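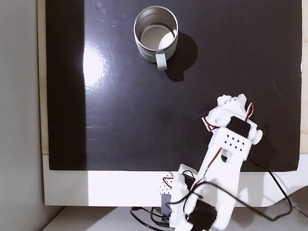
Why do people who own a travel mug still buy their coffee in a paper cup?

Mostly they left the mug at home, and the ones who remembered it hadn't washed it.

Mugs Owned and Mugs Used at the Huerta Coffee Counter
Final project report, Consumer Behavior
Damián Camacho
Submitted Jul 30, 2025

Background

The Huerta counter sits on the ground floor of Pivari Hall and sells coffee to people who are late for something. Last October it began taking a small amount off any hot drink poured into the customer's own mug. A sign went up. The sign is very nice and hangs behind the door when the door is open, and the door is open all day.

My original proposal was to measure how much paper the discount saved. My instructor pointed out that I had no figures from before the discount started, so I could not measure what it saved, only what people were doing now. This was correct and I was annoyed for most of a weekend. The revised question was why mug owners don't use their mugs.

Method

The work had two parts. For six weeks the counter staff marked each hot drink on a tally sheet as either paper cup or own mug. I had hoped to get this from the register, but the register records the mug discount under the same button as the staff discount and the "sorry we burned your bagel" discount, and nobody could tell me how to pull them apart. Paper it was.

The second part was a set of short interviews with people waiting in line. I asked whether they owned a reusable mug, where it was at that moment, and when they had last used it. I stopped people only while they were waiting for milk to be steamed, when they had nowhere to go.

Results

The tally sheets recorded 3,380 hot drinks, of which 422 went into a customer's own mug. That is one drink in eight. The manager had guessed half. I had guessed a third and had already drafted a paragraph explaining why.

I completed 32 interviews. Nearly everyone owned a mug, and many owned several, usually as gifts from employers, banks, or aunts. The answers to "where is it now" sorted themselves into these groups, most common first:

At home, clean, in a cabinet
At home, in the sink
In the car, condition not discussed
In my bag, but it has yesterday's coffee in it
Lost
Lent to a roommate (see Lost)

The bag group interested me most. These customers had done the hard part and carried the thing to campus, and then bought a paper cup with the mug a foot away from it. They were embarrassed to hand a dirty mug across the counter. Several said they would have rinsed it if there had been a sink. There is a sink in Pivari Hall, in the restroom at the far end of the corridor, and using it means losing your place in line.

The discount itself hardly came up. Fewer people than I expected knew it existed, and those who did know described it as "nice." One regular told me he had been getting it for months and thought the coffee had simply become cheaper.

Rakeo and Atel

Two other approaches deserve a mention. Rakeo is a deposit system in which the customer borrows a cup and drops it in a bin later. Atel is a stamp card with a free drink at the end. The manager had looked at both and turned down the first for lack of storage space. The second she turned down after a previous stamp card, which customers had learned to stamp themselves.

I think the deposit idea suits the people in my interviews better, as it asks them to remember nothing in the morning. It does ask them to remember something in the afternoon, and I have no data on afternoons.

Problems with the study

The tally sheets depend on busy people making pencil marks. On two mornings the sheet was used to prop up the napkin holder, and drinks from those mornings are missing from the total.

Interview answers about the last time someone used a mug should be treated with care. People tend to say "last week" in the tone they use with dentists.

I also did the interviews while holding a coffee in a paper cup. I noticed this on the second day and switched, but a few early answers may have been friendlier than they should have been.

Recommendations

Put a rinse tap or a jug of hot water on the customer side of the counter. Move the sign to the wall by the lids, where people stand still. Give the mug discount its own button on the register, so the next student can count something without a pencil.

The manager has agreed to move the sign. The tap needs a plumber, and the button needs someone who has the register password, who left in the spring.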